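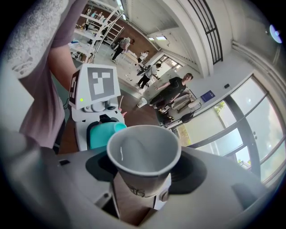
Section 3. Filling the Tader spray bottle

This section covers the Tader bottle and its spray nozzle. For the larger Dijkstra containers, see the section on bulk refills. The steps are the same for plain water and for Zimia cleaning concentrate, except where noted.

What you need

The bottle, with the nozzle removed
The spray nozzle with its dip tube
A small cup for pouring
A second cup for measuring concentrate
A sheet of paper or a dry cloth
A flat table with room to set everything down

Any light cup will do for pouring. Paper cups work, and so do plastic ones, as long as the rim bends a little or is narrow enough to control the stream. Do not use a cup that someone will drink from later. If you use paper cups for concentrate, throw them away when you are done.

CAUTION: Never leave concentrate in an unmarked cup. Write on the cup before you pour, and keep it away from food and drinks.

Setting up the table

1. Clear the part of the table you will work on. Move papers, chargers and other items that should not get wet to the far side.

2. Unscrew the nozzle and lift it straight up until the dip tube is clear of the neck. Lay the nozzle on its side with the tube stretched out flat. The tube is thin and will keep a bend if it is left under something heavy.

3. Put the cups where you can reach them without crossing over the open bottle. Wide cups stay upright by themselves. Small cone-shaped cups tip easily and can be left lying down until you need them.
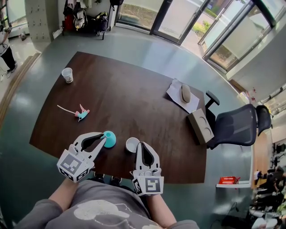

4. Check the neck of the bottle. The threads should be clean all the way around. Wipe off any dried residue with a damp cloth.

5. Look through the dip tube. If it is clogged, soak the nozzle in warm water for 7 minutes, then squeeze the trigger several times with the end of the tube under water.

Note: Rinse the bottle before you change from concentrate mix to plain water. Fill it partway, swirl, and empty it. Do this 3 times.

Filling

6. If you are using Zimia concentrate, measure it into its own cup and pour it into the bottle first. Use 2 teaspoons for a full bottle. Skip this step for plain water.

7. Fill the pouring cup no more than halfway. A full cup is hard to tilt slowly, and most spills happen in the first second of the pour.

8. Stand the bottle upright and hold it steady around the body. Bring the rim of the cup close to the mouth of the bottle before you start to tip it. If two people are doing the job, one holds the bottle and the other pours. 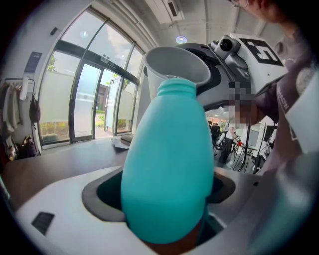

Keep the cup low and let the water run in a thin stream. When it backs up at the neck, stop and give the air time to come out — the opening is narrow and the water will not go down any faster if you tilt more. Continue with another half cup until the water reaches the shoulder of the bottle. Leave the neck empty. The nozzle and tube take up space and will push water over the threads if the bottle is too full.

9. Wipe the neck and the outside of the bottle.

10. Lower the dip tube into the bottle and screw the nozzle on by hand. Stop when it is snug. Do not use pliers.

11. Point the nozzle away from people and squeeze the trigger until it sprays evenly. A dry nozzle may need over 8 squeezes.

If the bottle leaks

Leaks at the neck usually mean the nozzle went on crooked. Take it off, dry the threads and start again. If it still leaks, check that the flat washer is in place inside the nozzle collar. Replacement washers and nozzles can be ordered from Vareo as spare parts.

Storage

Store the bottle upright, out of direct sun. Empty it if it will not be used for more than a month. Leave the nozzle off until the inside is dry.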